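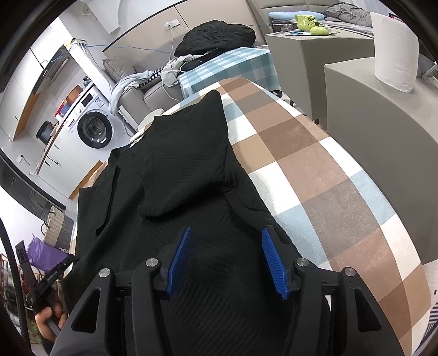 Foterton Clothing Swap – Minutes of the Planning Meeting

August 20, 2019, in the sitting room at Hultavville

Present: 15 members. Apologies received from 4.

1. Minutes of the last meeting
Read and approved with one correction: the fabric bags were bought from Magagula, not Dandska. Dandska only supplied the hangers (and very nice hangers they are).

2. Donations so far
What a haul! We have passed 600 pieces, which is more than we had on the opening morning in February, and things are still coming in. The sorting group reported that coats and jackets are the strongest section by far, with children's wear close behind. Adult pants are thin on the ground, so please ask friends and neighbors. Bedding was a late idea and people have really taken to it – blankets and throws will get a table of their own this time.

3. How we sort and fold
A long and lively item. Everyone agreed that dark clothes are much easier to check when they are laid out full length on something light or patterned, and a plaid cover does the job beautifully. On a black jacket with a ribbed weave you can run your hand along the fabric and find a pulled thread in seconds. Agreed steps for jackets and coats:

Lay the piece out lengthwise, collar at the top.
Check the neckline for a tag. Leave it in if it has one.
Straighten both lapels before folding so they don't crease.
Empty the pockets. Anything found goes in the jar.
Fold in the sleeves, then fold once across the middle.

It was asked whether hoods should be tucked inside or left out. Left out was the clear favorite, as people like to see them. Light grays are to be kept in their own heap and houndstooth and other small patterns pulled out, so the little things don't get lost at the bottom of a pile. Checked blankets to be folded with the fringe or hem facing in.

A suggestion to iron everything was warmly received and then voted down.

4. Room and furniture
The sofa is a great help for sorting and we'd like to go on using it, but clothes left on the back and arms tend to slide off. Please clear it at the end of each session. Phone cables should be unplugged and put away before a pile goes anywhere near the outlet. We will borrow 2 more rails for the day itself. The long mirror is promised again, hooray!

5. Swap day
Doors open at the same time as before. Tokens will be handed out at the entrance, one per item brought, and bedding will count as two. There was a good discussion about whether a winter coat should also count as two. Several members felt strongly that it should, others that it makes the sums at the door too slow. Held over to the next meeting.

Cake offers are already coming in. Savory things would be welcome too.

6. Leftovers
Anything not taken goes to the Hultavville shelter store, who were delighted with the last lot and have asked especially for warm outerwear. Worn-out pieces will be cut up for the quilting group.

7. Any other business
A button tin has been started. All colors wanted, black most of all.
The sign by the road needs repainting. Two members offered and both were accepted.

Actions
Sorting group: finish coats and jackets, then start on the blankets.
Door group: bring a short note on tokens for coats.
All: look out pants, buttons and spare pillowcases.

Next meeting in the same room, after the evening sorting session. Bring a mug.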